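Comparing two grippers on the same bench: speaker notes
Jana Brandes, Istedmont workshop, 2026-09-07

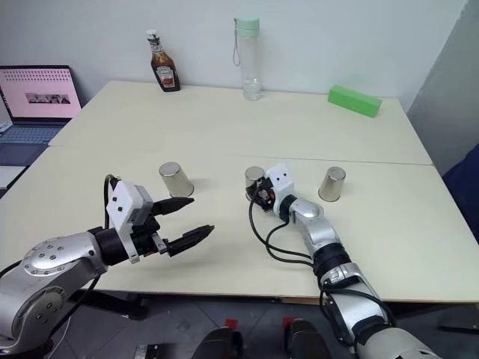 Slide 1. Opening

Say who I am and that Oratile Mabaso ran half of the trials. Vicente Bravo wrote the controller side and can take questions on it at the end.
The talk covers finger choice and wrist camera placement. Skip the project history unless asked.
Leave the bench photo up while people sit down. Steel cups upside down on the near section, taller items and the green block on the far one. Point to the seam across the table, it comes back on slide 4.

Slide 2. What we compared

Two finger sets on the same arms. Set A is the stock angular pair. Set B is the padded pair from the Clonell shop, 5 mm thicker at the tip.
Same controller settings for both. We did change the closing speed once, in April, and threw out everything before that.
Total was 2232 grasps. Do not read the table out loud. Give them a few seconds with it.

Slide 3. Cups

Inverted steel cups are harder than they look. The wall is smooth and the depth camera gets bad returns off the metal.
Set A slipped 137 times on cups. Set B slipped 74 times, same number of attempts.
Most slips were on the first contact, when one finger touched early and pushed the cup. Padding helps after contact. It does nothing for a bad approach.
Play the slip clip twice, second time at half speed.
If someone asks about suction: we did not test it.

Slide 4. The seam

The planner treats the table as one flat surface. Ours is two sections, and the height difference was enough to matter for low grasps on the block.
Gintarė Ķēniņš found this while checking the force logs. We now calibrate each section separately. Takes a few extra minutes at the start of a run.

Slide 5. Bottles

Short slide. Ketchup bottle and clear water bottle with the loop on the lid.
The loop gets caught on set B. Set A clears it.
Clear plastic was the worst case for the camera with either set. We moved to color plus a fixed height guess and left it there.

Slide 6. Cables

Loops hang off the gripper head and drag on the tabletop when the arm is low. We lost runs to this. Nindeck sleeve is on order, no results yet.

Slide 7. Where we are

Set B stays on for cups. Set A goes back on for anything with a strap or a loop.
Next round is a lower camera mount. Josphat Mohamedi has the drawings.
Log files are on the shared drive, ask Oratile for access.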